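From: Yu-na Nam
To: sorar-methods
Subject: Re: Segment boundaries for the long table-service task

Berkay Aksoy wrote:

> I reran the boundary detector on the April recordings and I still don't trust the labels. It uses gripper aperture only, so a segment ends when the fingers open or close past a threshold. That is fine for plates and cutlery. For the brush and the roller it produces one very long segment, since the tool stays clamped the whole time. Do we split by hand, or change the signal? Also, which view should annotators treat as the reference when the two disagree?

Change the signal. Splitting by hand was tried on the Akyol set, and two annotators placed the same boundary up to 53 frames apart. Most of that spread came from tool-in-hand segments.

## What the detector sees

Aperture is a good proxy for grasp and release and carries no information about anything between them. While a tool is held, the label has to come from tool pose relative to the table plane. The views below are from the task you asked about. The first and third are from the fixed camera, the second from the wrist.
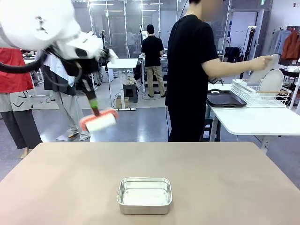
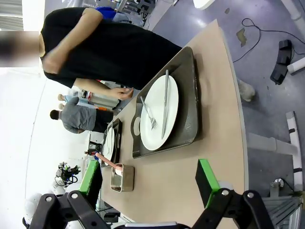
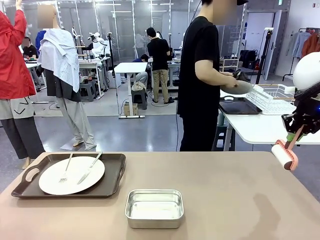 ## Proposed change

1. Keep the aperture threshold for grasp and release. No change to the code path.
2. While aperture is constant and the gripper is loaded, compute the height of the tool tip above the table plane and its tilt. Open a new segment when either one changes regime for longer than 11 frames.
3. Run the pose estimate on the fixed view. Use the wrist view only to confirm object identity and the placement of cutlery on the plate.
4. If the two views disagree on a boundary, the fixed view wins for free-space motion and the wrist view wins for contact.

Item 4 is the one I expect objections to. Cengiz wanted a weighted vote. I tested that on a subset and the result depended heavily on the weights, which we have no principled way to set.

## Result so far

On the Clomness recordings the combined signal recovers the tool-in-hand boundaries that the aperture detector misses, at the cost of spurious splits when the arm pauses in the air. Raising the minimum duration removes most of those but also merges short strokes. I have left it at 11 for now.

The tilt term is sensitive to motion blur on the tool head. In the first view above the brush head is slightly blurred, and frames like that give an unstable orientation. I currently drop them and interpolate. A person moving behind the table has no effect once the mask is restricted to the gripper and the tool.

## Open points

- Seo-ah, can you check whether the table plane needs to be refit for each recording? I fit it once per set.
- Berkay, please send the 4 worst segments from your rerun, with both views. I don't need the full dump.
- The Prornach loader still shifts the wrist stream by 2 frames on import. Correct for this before comparing views.

The branch is pose-boundaries. The config format is unchanged except for the new minimum duration field.

Yu-na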